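Brestport students take virtual kitchen challenge into its second round

For release: Thursday

Students at Cheetham College in Brestport are teaching a simulated robot arm to work at a kitchen counter, as part of a team project that will finish with a competition in February.

The Lurholm Challenge is open to school and college teams who want to try robot programming without needing a robot of their own. All of the work is done on screen. Teams are given a computer model of a kitchen and a robot arm, and write the software that tells the arm how to move.

Cheetham College has entered two teams this year. Between them they have 40 students on the project, from the electronics, computing and design courses. They meet after lessons in the college's computing block and share a set of workstations running Gitura, the simulation software used by every team in the competition.

The first round asked teams to move the arm from a resting position to a point above the worktop and back again. Both Cheetham teams passed. The second round is harder. The arm has to reach over a kitchen island and stop close to a bowl without touching it, and it must do so from several starting positions chosen by the judges.

Kirsty Parsons, who teaches computing at the college and runs the project, said: "The first round was mostly about getting used to the software. Now they have to plan a movement properly. The arm has a lot of joints and there is usually more than one way to get to the same place, so the students have to decide which way they want and then make the program choose it every time."

Each attempt in the simulator is recorded as a run. The teams have logged more than 4,000 runs between them this term, and a short script written by the students sorts the results by starting position and by the type of error. Most of the early failures were collisions with the edge of the worktop. The students dealt with these by adding a safe height which the arm must reach before it moves across.

That change brought a new problem. Going up first and then across made the movement slow, and the second round has a time limit. One team has kept the safe height and is trying to make the rest of the path shorter. The other has dropped it in favour of checking the distance to the worktop at each step. Both methods will be entered, and the college will not choose between them before the final.

Tin-yau Chiang, a second-year student who leads the path planning group, said: "We had a version that worked nearly every time, but it took far too long. Then we had a fast one that kept clipping the counter. I've spent most of the last month somewhere between the two. When you change one joint you have to look again at all the others, so we now change one thing, run it overnight and read the log in the morning."

Students on the design course have been working on how the results are shown. They have made a viewer that plays back a run at reduced speed and lets the team look at it from different positions in the kitchen. It was first made for the team's own use but has become part of the entry, as ten of the marks in the second round are for explaining how a program was tested. They have also written a guide for new members covering how to load the kitchen, how to start a run and what to do when the simulator stops responding.

The teams are marked on accuracy, speed and written work. Judges will run each program on their own machines with starting positions the students have not seen. Teams may use any method they like to plan the movement, but they cannot alter the kitchen or the model of the arm. Programs must be handed in the week before the final, after which no further changes are allowed.

The final will be held in the main hall at Cheetham College, which is acting as host for the first time. Five teams will take part. Each will give a short talk about its work, followed by questions, and the runs will be shown on the large screen so that visitors can follow them. Doors open at 5 pm and families, former students and local employers are welcome. There is no charge, but places should be booked through the college office.

Ms Parsons said: "Some of these students had never written a program longer than a page before they joined. They are now reading each other's code and arguing about it, and I'm pleased with that – it is what they will have to do at work. I would like people to come along and ask them difficult questions."

The college plans to carry on with the project after the final, whatever the result. A third task is being drafted by the students themselves, in which the arm will have to pick up a small object from the worktop and set it down in a different place. If it goes well, it will be offered to the other teams as a practice exercise for next year.

New members can join at any point in the year and do not need to have programmed before. First-year students normally begin with the playback viewer and the run logs, then move to one of the two teams when they are ready. Sessions are also open to Year 11 pupils from Brestport schools who are thinking of applying to the college, provided their school has agreed to it first.

Notes to editors

Cheetham College is a further education college in Brestport offering courses for students aged 16 and over.

The Lurholm Challenge is a simulation-only robotics competition for schools and colleges. Teams enter free of charge and take part using their own computers.

Kirsty Parsons and members of both teams are available for interview during term time. Requests to visit a session or attend the final as press should be made to the college office, marked for the attention of the computing department. Still pictures from the simulator may be used with this release, with credit to Cheetham College.
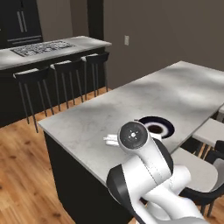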